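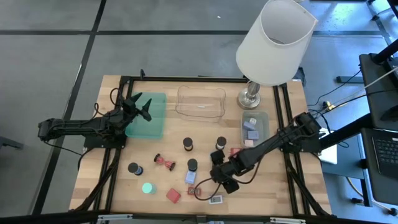

Skirnov, the maker of small two-arm workstations, is very happy to share that its long-promised side-by-side gripper trial with the parts supplier Kang is now well underway at the Stanport workshop, and that it will keep going through the end of September. The idea came from our customers, who have asked us again and again (and quite rightly!) which fingers they should buy for the everyday sorting jobs they have in mind. We have always had opinions on the matter, but opinions are a poor thing to hand a person who is about to spend good money, so we set out to collect some proper numbers. The objects were picked to be a little bit annoying, the way real objects are: jars with black caps, small colored blocks, little boxes with printed sides, and a red hourglass-shaped piece that lies on its side with its narrow waist just where a finger would like to go. Three open containers wait across the back of the table, and the arms work toward them from both sides.

The trial covers 2 finger designs. One is the pointed finger that Skirnov has shipped with its workstations from the beginning, and the other is a softer-tipped finger that Kang has been developing and that we have been looking forward to trying for a good long while. Each design will make 2,000 picks, with the same arms, the same controller settings and the same list of objects, so that whatever difference shows up can fairly be put down to the fingers. A dropped object counts as a miss, and so does one that lands outside its bin, even if it only just rolls out.
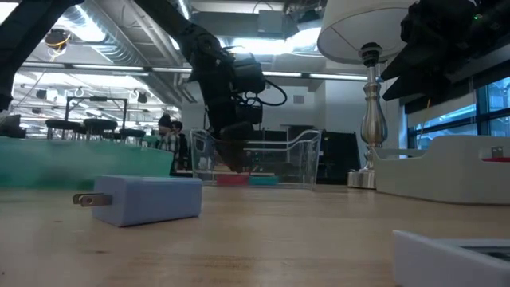

We are also comparing camera positions, a subject that turned out to be dearer to our customers than we had guessed. Every pick is being recorded from more than one height, and the recordings will be checked against the controller's own log. In a short warm-up round of 223 picks, the log and the recordings disagreed on 47, mostly over the exact moment a finger first touched an object, and we have spent some very enjoyable afternoons sorting out why.

Results for both finger designs will be posted on the Skirnov website once the last round has been checked, along with the object list and the controller settings, so that anyone with a similar bench can run the same trial at home or at work. A second round is planned at our Flustthorpe site, with heavier jars and a few soft packages.

Customers who would like to suggest an object for the Flustthorpe round are warmly invited to write to the Skirnov customer desk. Please include the size and weight, and tell us a little about what makes it hard to pick up. We do read every letter.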